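La boîte de Mafalda Falcão arriva au bureau 72 sans mot d'accompagnement, ce qui, chez elle, valait une déclaration de guerre. Un couvercle transparent, deux petites charnières en métal, un fond blanc. Dedans, rien.

— C'est pour quoi faire ? demanda Florêncio Serrano.

— Pour ranger, dit Vaida.

— Ranger quoi ?

Vaida désigna l'étage d'un geste large. Chez Nondeck, on ne jetait pas. On déplaçait. Les factures Czerwiński avaient ainsi visité trois armoires avant de prendre leur retraite dans un carton, sur le bureau du fond, près de la plante verte.

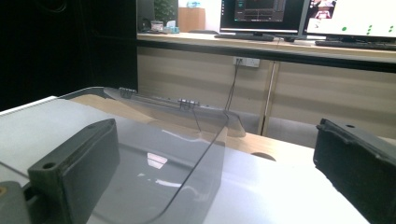

Florêncio souleva le couvercle, le rabattit, le souleva encore. Il n'avait pas connu pareille satisfaction depuis janvier, quand Trirkbridge avait payé à temps. Il y mit un trombone pour voir. Le trombone avait l'air important, là-dedans. Presque archivé.

À midi, Trinh Phan vint réclamer son trombone.

— Il est classé, dit Florêncio.

— Sous quelle lettre ?

Il réfléchit. La question était déloyale, mais elle appelait une procédure. Il en rédigea une de 901 mots, que Vaida corrigea sans pitié et que Mafalda renvoya signée, avec une seconde boîte.

Trinh, entre-temps, avait agrafé ses feuilles.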